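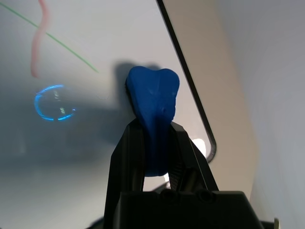
Blue piece upright in the gripper, ridged pad on the right-hand finger.

Last updated: March

4. Setting up the wipe-the-board job

Okay, arms are bolted down, cables are in, and if you did section 3 properly Porkus wakes up without jerking. Now for the job I built the whole thing for! I do all of this on the long table at Lellstead, usually on a Friday night when I can leave stuff out, but any flat table with a clear stretch of top will do.

Before you start: the Gamitz fingers need to be seated right down on the base block. There are two round screw holes side by side on top of it, and I snug both sides a bit at a time, going back and forth. If you crank one all the way first, the finger ends up a hair crooked and you'll be chasing it all evening (ask me how I know).

4.1 Setting the grip

1. Open Carbone, pick the gripper you're working on and hit Release. The fingers should open wide and stay there.

2. Hold the blue piece between them, standing up, with the ridged pad against its side. Keep your own fingers up at the top of it.

3. Close in small nudges. Carbone shows a squeeze number and mine sits at 176. I started way higher and the thing bulged. You want it held firmly enough that a gentle tug doesn't shift it, and that's plenty.

4. Save it as a named grip. I called mine "blue" and have regretted nothing.

CAUTION: Leave the speed slider at 8 until you've finished this whole section. It's painfully slow, I know, go make coffee. At 17 it's fun to watch and it will also happily shove the board onto the floor.

4.2 Finding the board

1. Lay the board flat and draw a couple of thin lines on it, one green and one red. Wiggly is fine. I like two colors so I can tell the strokes apart on the wrist view when I'm up close.

2. Jog one gripper over until a fingertip is just beside the end of the red line. Use the wrist view for the last bit; from where you're standing it always looks closer than it is.

3. Watch for glare. A bright streak across the board can hide a good chunk of a line, so shift the lamp or turn the board a little.

4. Press Mark. Carbone stores the spot, and the height comes in with it. My height reads 612, but yours depends on your table, so don't copy it!

NOTE: Keep the other arm up and out of the way while you do this. Its shadow falls across the table, which is okay, but its gripper can wander into the top of the wrist view and get confusing. 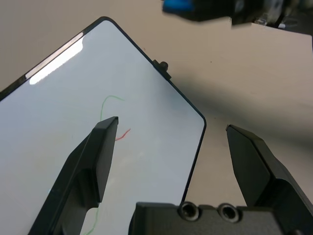

4.3 First dry run

1. Clear off mugs, pens and your phone. Set the board down between the two arms and the eraser on the table to the right of it, so the right gripper has a short reach.

2. Check that both grippers can point in at the table without a cable pulling tight. Run each arm through its reach by hand first, with the motors off, and look hard at the loops by the wrists.
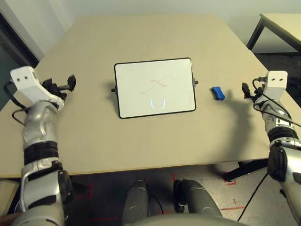 If a loop does go tight, give it some slack at the wrist end and try again before you power anything. I re-did my left one almost every session for a month until I finally cut a longer cable. Same goes for anything trailing on the floor near your feet.

3. Load the saved grip, keep one hand by the stop button, and press Step. Press it again for each move. Don't use Run yet.

4. If the fingers come down too low, stop, raise the height a touch and go back to 4.2, step 4.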